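Representative payee misuse

Representative payee misuse is the improper use of government benefit payments by a person or organization appointed to manage them on behalf of someone else. It is treated as a form of benefit fraud when it is intentional, and as an administrative failure when it results from poor record keeping or misunderstanding of the rules. The term is used mainly in the United States in connection with retirement, disability and survivor benefits.

Background

Many people who are entitled to benefits cannot manage the money themselves. They may be minor children, adults with severe cognitive impairments, or older people with advanced dementia. In these cases the paying agency can appoint a payee, who receives the money and must spend it on the beneficiary's needs. Most payees are relatives. Others are nursing homes, social service agencies, or firms that handle payments for many beneficiaries at once.

A payee does not own the money. The first duty is to cover food, housing, clothing and medical care. After that, money may be spent on personal items and recreation. Anything left over has to be saved in an account that shows the beneficiary as the owner. Being a payee is separate from holding a power of attorney or being a court-appointed guardian, although one person may fill all of these roles.

Forms of misuse

The most common form is direct spending by the payee on personal expenses, such as rent on the payee's own home or car payments. In other cases the payee mixes the benefit money with household funds and cannot later show where it went. This is known as commingling, and it can lead to removal even if the beneficiary's needs were met.

A second group of cases involves failure to report changes. A payee is expected to tell the agency when the beneficiary moves, marries, starts work, enters an institution or dies. Payments that continue after a death, and are kept by the payee, are usually handled as theft of government funds.

Organizational payees present a different set of problems. Some are allowed to collect a monthly fee, and misuse may take the form of charging more than the permitted amount or billing for services that were never provided. Since one organization may hold funds for hundreds of people, a shortage can go unnoticed for a long time while incoming payments cover the gaps.

Detection

Agencies rely on accounting forms, site reviews and complaints. Complaints come from beneficiaries, relatives, landlords who have not been paid, and staff at care facilities. Bank records are the main form of evidence in most investigations.

The Ovden case is sometimes used in training for benefit investigators. Skasuvis, a payee service based in Ovden, handled payments for 101 beneficiaries, most of them adults living in group homes. A landlord, Bergmann Properties, reported that rent for several tenants had stopped arriving. A review covered 17 months of bank statements and found that money from the beneficiaries' collective account had been moved to the firm's operating account to meet payroll. The firm was removed as payee in August, and its beneficiaries were transferred to a county program. Two of its officers later pleaded guilty to conversion of benefits.

Penalties and repayment

A payee who misuses funds must repay them. Criminal charges may also be filed, and a conviction can bring prison time, supervised release and an order of restitution. Restitution is normally set at the full amount of the loss, and payment may be spread over years when the defendant has few assets. A person convicted of misuse is generally barred from serving as a payee again.

Whether the beneficiary is made whole depends on the type of payee and the agency's own conduct. Replacement of the lost money may be available where the payee was an organization, or where the agency failed to investigate or monitor the payee properly. In other cases the beneficiary may have to wait for the money to be recovered. 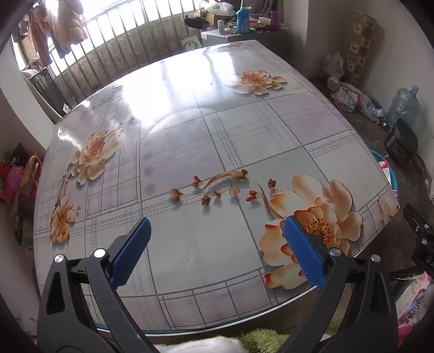
Drullero wrote in a reader note to this entry that the wait is the hardest part for families: "My brother's payee was ordered to pay back everything, and the checks come to $20 a month. He is still owed most of it. The article should say plainly that an order of restitution is not the same as getting the money."

Prevention

Measures intended to reduce misuse include background checks on applicants, limits on fees, and periodic reviews of organizations with large caseloads. Some advance planning is also possible. A capable adult may name preferred payees before one is needed, and the agency considers those choices first, although it is not bound by them.

Payees are advised to keep receipts, pay bills by check or electronic transfer, and avoid cash withdrawals that cannot be explained later. A beneficiary who believes that money has been misused can report it to the paying agency or its inspector general and ask for a new payee.

See also

Benefit fraud
Conversion (law)
Guardianship
Restitution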